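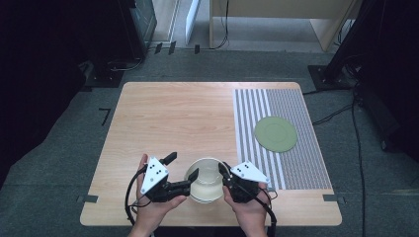
A white bowl on the table, with a gripper on either side.

How to Write Your First Album Review
By Kulsoom Mirani
17/07/2026

So you've got a record you can't stop playing and you want to tell people about it. Great! Writing about heavy music is the most fun I've ever had at a keyboard, and you don't need a music degree to do it. You need ears, a notebook and a few evenings. I'll use a doom record I reviewed in February as my running example, Trallard by the band Orakzai, because I made most of my mistakes on it and fixed them one by one.

Listen once with your hands off everything

Play the album front to back and write nothing down. No phone, no lyric sheet, no skipping. Trallard runs 71 minutes, so I had to clear a whole evening for it, and I was so glad I did. The slow stretch in the middle only makes sense if you've sat through the racket before it.

When it ends, write down whatever is still in your head. A riff, a line, a drum fill you tapped on your knee. Mine said "huge bells, track four, want to lie on the floor." That went into the finished review almost word for word.

Listen again with a notebook

Second time through, give every track its own half page. Write the track number at the top and the time next to anything that grabs you. Short notes are fine:

3:40 guitars drop out, just bass and voice
5:15 singer goes clean, first time on the album
6:02 too long? check again

Question marks are your friends. Come back to them on the next listen, when you know where the song is going. I had 18 of them after my second run at Trallard and by the fourth listen most had sorted themselves out. (The song at 6:02 is still too long.)

Do a little homework

Listen to at least one earlier record by the same band. Orakzai's debut, Ilier, is a much rougher thing, all fuzz and shouting, and hearing it changed how I heard the clean singing on the new one. I'd had it down as a soft spot. Now I think it's the bravest thing they've done!

Check the spelling of every name and song title, then check who produced and mixed it. Readers of metal reviews will forgive you for hating their favorite band. They will not forgive you for crediting the wrong drummer.

Pick one main point

Look over your notes and finish this sentence: "The thing about this album is..." Whatever comes next is your review. For me it was that Orakzai had learned to leave gaps. Once I had that, I could throw out two pages of perfectly good notes on the cover art and the bonus track.

Write it up

Start with the music. I used to open with three paragraphs of band history and I cringe at them now. One or two sentences on who they are will do, and you can slip in the rest as you go.

You don't have to cover every song. Trallard has 13 tracks and I wrote about five of them properly. Choose the ones that prove your point, plus one that doesn't fit it.

Swap vague words for sounds. "Heavy" and "crushing" fit half the records on my shelf. Try saying what the guitar is doing, or how the snare is tuned, or what the room sounds like. Comparisons help too — but pick bands your reader has a chance of knowing, and keep it to a couple.

If something doesn't work, say so plainly and give the track and the moment. You can love an album and still think the closer drags.

Leave it overnight

Read it out loud the next day. You'll trip over every clumsy sentence, and you'll catch the word you used six times (mine was "massive"). Then play the album once more with the draft in front of you and change anything you no longer believe.

I post mine on Reken, a small review site that takes first-timers and edits kindly. Your own blog works just as well. Send the link to the band if you like — small bands really do read them, and Orakzai's bass player wrote back to me within the hour to argue about 6:02.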